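Flurkport Twill Drape Cloth, Pale Blue-Grey

Supplied by Grembridge Textile Equipment
Item group: utility cloths, covers and hanging panels
Sold: singly, hemmed on all four sides
Availability: in stock

General

The Flurkport is a plain dyed twill cloth for use as a hanging cover, a shelf curtain or a loose dust sheet. It is supplied flat folded, without hooks, rings or tape, and is intended for customers who already have a rail, wire or clip system and want a cloth to go on it. It is not lined and it carries no coating.

The cloth is a medium weight. It is heavy enough to hang in folds under its own weight and light enough to be gathered in one hand. It can be used either way up. The face side shows the diagonal line of the weave more clearly than the reverse, and most customers hang it face outwards, though the two sides may be mixed in a run of panels if they are to be viewed from both directions.

Sizes

The cloth is made in one width and two drops.

Standard: width 140 cm, drop 150 cm
Long: width 140 cm, drop 210 cm

Both are finished sizes, measured flat and unwashed. Allow for shrinkage of up to 4 per cent in the drop on the first wash. Shrinkage across the width is smaller and can be ignored for most purposes. Where the finished drop matters, wash the cloth once before fixing it and measure it again.

Width should be chosen according to how full the folds are to be. For an opening covered by a flat panel, match the width of the opening and add enough to overlap the frame at each side. For a gathered panel, use between one and a half times and twice the width of the opening. A single cloth at double fullness will cover an opening of 70 cm. Anything wider needs two cloths meeting in the middle, or one cloth with less gather.

Weave and finish

The twill is a left-hand weave with a fine pitch. The diagonal is visible at close range and is lost at a few paces, where the cloth reads as a plain colour. The yarn is a cotton and polyester mix. The polyester content reduces creasing and shortens drying time, and it also gives the cloth a slight sheen on the crest of each fold. Customers who want a fully matt cloth should look at the Marchetti range, listed at the foot of this page.

Hems are double turned and lockstitched. The top and bottom hems are deeper than the side hems and will take a flat rod or a length of stretched wire if the end stitching is unpicked. Unpick from the side edge inwards, and stop at the bar tack. The bottom hem is not weighted. In a draught, a short length of chain may be run through it.

Colour

One colour is offered, a pale blue-grey. It is a cool shade and moves noticeably with the light. Under strong light the raised folds can look close to white, and the recesses between them fall to a soft grey-blue. Under warm lamps the blue is less marked. Small differences between dye batches are normal. Where several cloths are to hang side by side, order them together and state on the order that they are for one installation, so that they can be picked from one batch.
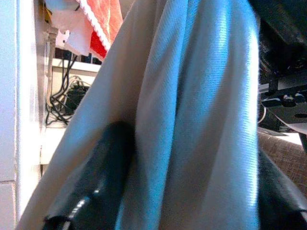
Page last changed: 19 March 2024

The folds of a gathered cloth are broad and run lengthwise. They form without pressing if the cloth is lifted from its folded state, held along the top edge and allowed to drop. Creases from packing run across the folds at first. They mostly fall out with hanging, and the remainder can be removed with a cool iron on the reverse or with a hand steamer held clear of the surface.

Use in front of shelving

The commonest use is as a curtain across open shelving, particularly where shelves hold cables, power supplies, chargers and similar items which are wanted to hand but not on view. A cloth of this weight can be pushed aside with the back of the hand and will return to position.

The following points apply to this use.

Keep the cloth clear of any device that becomes warm in service. It is not a flame-retardant fabric and is not sold as one. Power adapters should stand on a shelf with free space on every side, and the cloth should hang in front of the shelf edge without touching them.

Do not use the cloth to close off equipment that draws air through vents or a fan. If the equipment has to be covered while switched on, leave a gap at the top and bottom of the opening, or use an open mesh panel.

Tie up trailing leads before hanging the cloth. Loops hanging below a shelf catch the cloth when it is drawn and may be pulled down with it.

Fixing

The cloth may be fixed in any of four ways.

1. Clip rings on a rod. No alteration is needed. Space the clips evenly and place one at each corner. Wider spacing gives deeper folds.

2. Stretched wire through the top hem. Unpick the hem ends as described above. Suitable for short spans only, as the wire will sag under the weight of the cloth.

3. Hook and loop strip. Sew the loop half to the reverse of the top hem and stick the hook half to the shelf edge. Adhesive strip alone does not hold well on twill and should not be relied upon on the cloth side.

4. Eyelets. The top hem will take eyelets up to 12 mm in internal diameter. Use a backing patch where the cloth will be opened and closed often.

Fixings are not included. Screws and plugs should be chosen to suit the wall. In tiled or panelled surroundings, a tension rod avoids drilling, provided both ends bear on a flat face.

Care

Machine wash at 40 degrees with similar colours. Do not bleach. Tumble dry on a low setting or line dry. To reduce creasing, take the cloth out of the machine promptly and hang it by the top edge while damp. Iron at a medium setting on the reverse. Ironing the face at a high setting flattens the weave and leaves shiny patches that do not wash out.

Loose dust can be shaken off or removed with a soft brush attachment. Light marks may be sponged with water and a little mild soap, working along the line of the twill. Test any stain remover on the inside of a hem first.

The cloth will fade in direct sun. The effect is gradual and shows first on the crests of the folds, where exposure is greatest. Turning the cloth end for end at each wash evens this out.

Handling and storage

The fabric may be picked up or pinched at any point without lasting marks. Avoid toothed clips and spring clamps with bare metal jaws, which can pull individual yarns. Smooth-faced clips are suitable.

Store folded or rolled in a dry place. Rolling is preferred if the cloth is to be kept for more than one season. Do not store it in sealed plastic unless it is completely dry.

Ordering

Standard drop: FT-89
Long drop: FT-89L
Pack of cut samples, with hem section: FT-89S

Trade orders are packed 21 cloths to a carton. Part cartons are accepted. Orders above 400 cloths are made to order and are dyed as a single batch – please ask for a delivery date before committing to an installation programme. The mill closes for part of September, and made-to-order work placed shortly before the closure will run on into the following month.

Cloths can be cut and rehemmed to a stated drop before dispatch. Altered cloths cannot be returned unless faulty. Unaltered cloths may be returned if unwashed and in the original fold.

If a cloth is faulty, keep it unwashed and quote the batch number printed on the paper band. Slubs and single thickened yarns are a feature of the weave and are not treated as faults. Skipped stitches, open hems and holes are.

Related items

Marchetti Matt Cotton Panel, unbleached
Marchetti Matt Cotton Panel, slate
Mokico Clip Rings, smooth jaw
Mokico Tension Rod, white
Flurkport Open Mesh Panel
Flurkport Hem Chain, by the metre
Grembridge Cable Ties, reusable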